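# Speaker notes: "It Can Hold a Cup Now" 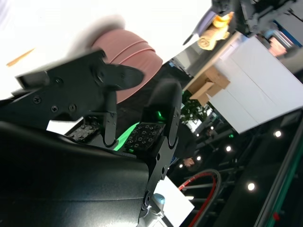
*Slide 1. View from the wrist, gripper closed on the pink cup (or bowl, opinions differ).*

Leave this up while people find chairs. Don't start until the door stops banging.

**Opening**

Hi, I'm Wyn Morgan. I have a bench at the Flultwood shared workshop, and I spent a good part of my adult savings on being able to pick up a piece of tableware without using my hands. I already had hands. My sister brought this up at dinner.

The slide is the arm's own point of view, so yes, everything leans. You get used to it. Tilt your head if it helps, the people behind you will enjoy that.

Point at: the dark square pad with the little raised nubs. Most of this talk is about that pad. If you came for artificial intelligence, Irena Borkowska is on after the break and she has graphs.

(Pause. Irena waves or doesn't.)

**Slide 2: what I started with**

- One secondhand arm, sold as "lightly used," which in robot terms means somebody gave up on it
- Controller board from Rosser, plus the Rosser manual, 44 pages, of which 3 concern the board
- A gripper I drew myself, twice, the first time in the wrong units

Tell the units story here. Keep it short! At the March meetup it ran longer than the build did. The version that works: I ordered plates, a very small envelope arrived, I thought it was the invoice.

**Slide 3: fingers**

The first fingers were bare and flat. Flat fingers are fine for flat things. A cup is rounded and smooth, and it leaves a flat finger the way a bar of soap leaves your hand in the shower, only with more noise.

Things I tried on the fingertips, in order:

1. Electrical tape
2. More electrical tape
3. The palm of a gardening glove (Lleucu Edwards, I owe you a glove)
4. Cast pads with a grid of nubs

Number four stayed. The nubs squash a little where they meet the object, so the grip doesn't hang on one unlucky point. Go back to slide 1 for this part and show the plate as well: screw heads in plain view, slot near the tip. I like fasteners I can get at with the arm still mounted. My early design hid them all. It was handsome, and I had to take the wrist off to change a pad.

Somebody will ask about the green light. Say it's handy for seeing into the gap between the fingers and move along. The long answer involves a resistor and is not flattering.

**Slide 4: the force problem**

Play the clip. Sound OFF.

The gripper knows two moods out of the box, limp and vengeful. Getting anything between them meant reading the motor current and backing off when it climbed. Heledd Rowlands wrote the first version of that loop on a paper bag from the bakery. I still have the bag, and it's better commented than my code.

Numbers for the people who like numbers:

- Logged 3,000 open-and-close cycles on the pads before I recast them
- The first 1,000 were with the gain set wrong, so be kind

Don't read the table out. Last time I read the table out.

**Slide 5: cables**

If the room looks sleepy, skip to 6.

A cable that is long enough with the arm at rest is too short at full reach. One that's long enough at full reach will find something to catch on. Leave a loop, look at the loop while you jog each joint slowly, then move the clamp to the place you should've put it. Nelli Vuorinen has pulled more connectors than anyone I know and will happily talk strain relief with you at the back.

**Slide 6: what it still can't do**

Anything thin. Anything shiny. Glasses, on principle, mine.

It also can't tell a cup from a bowl, but as you saw in the caption, I'm in no position to criticize. It closes until the current says stop, and what it has got hold of is left as an exercise for the owner.

**Slide 7: next**

- Swappable tips, one screw
- Softer casting mix, a sample from Civon is sitting in my drawer
- New clamp for the wrist cable, drawn in the right units
- Open bench night in July, bring something awkward to grab, nothing with sentimental value

**Questions**

Likely ones: cost (laugh, then tell them to ask my sister), casting mix ratios (on the handout), why not buy a gripper (see cost; also spite).

Stop at the five-minute card even if I'm in the middle of the glove. Handouts are by the kettle. Take the adapter back from the projector this time.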